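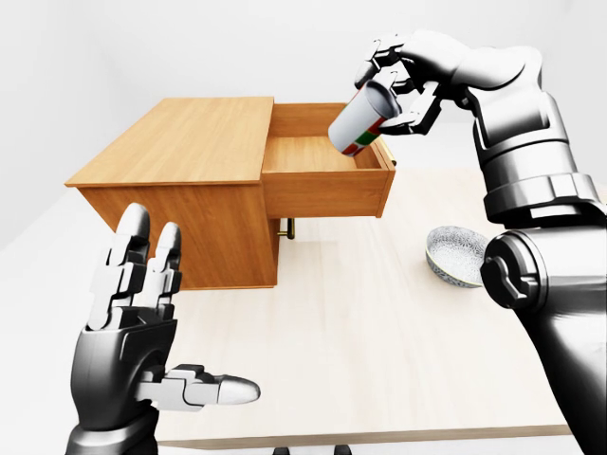 The Travstead Drawer Bench is a simulated tabletop for trying out multi-fingered hands before you commit to hardware. Load your hand model, pick a controller and run the same task with each combination you want to compare. The standard task uses a wooden cabinet with a brass-handled drawer, a can, a bowl and a plate. With the can held at a tilt over the open drawer, the fingers curl around its upper part and one fingertip presses on the rim, so grip contact and arm posture can both be checked from the same view. Both hands are loaded in every run, including tasks that only need the right one.

The bench is sold by itself or with the Jitska controller pack.

## What you get

- Cabinet, can, bowl and plate models with editable mass and friction
- Two arm models, left and right, with swappable hands
- A head-height camera you can move or duplicate
- 50 start layouts for the tabletop objects
- Log export for joint positions, contact forces and camera views

## Comparing hands

The bench ships with two hand models. Carré is the stiffer of the pair and is the better choice for testing power grasps on the can. Prernden has softer fingertip contacts and takes longer to simulate. Both use the same wrist mount, so you can change hands without editing the arm file.

Run each hand on the same layouts, with the same controller and the same object settings. If you change the friction on the can, change it for both hands and start the comparison over. Results from different friction settings are kept in separate tables and can't be merged.

## Comparing controllers

1. Open a saved layout and lock it. Locked layouts keep the drawer position as well as the object positions.
2. Choose up to 4 controllers. Each one is run on the layout in turn, from the same arm pose.
3. Set the contact limits for the fingertips. Include the plate and the bowl as well as the can. In the view below, the can is on its side next to the plate, and a black fingertip rests on the plate's red-lined rim. The log lists plate contact on its own line.

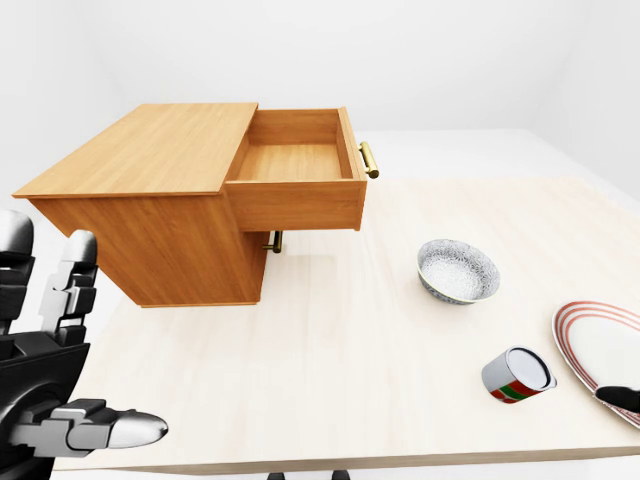

4. Review the contact log beside the camera view. You can step through both together.
5. Export the run. Camera views are saved separately from the joint data.

## Camera placement

The default camera looks down at the table at an angle. It shows the inside of the open drawer well, but an arm reaching in from the right can hide part of the tabletop. Add a second camera on the left if you need to see the bowl throughout a run. Every added camera slows the simulation, and we recommend no more than 5.

## Ordering and support

Licenses are per workstation. The Jitska pack can be added later at the same price. Custom hand models can be imported if they come with joint limits and collision shapes; visual meshes alone won't load. For help with imports, write to Maëlys Tanguy through the support form and attach the hand file.

Page updated 2/7/23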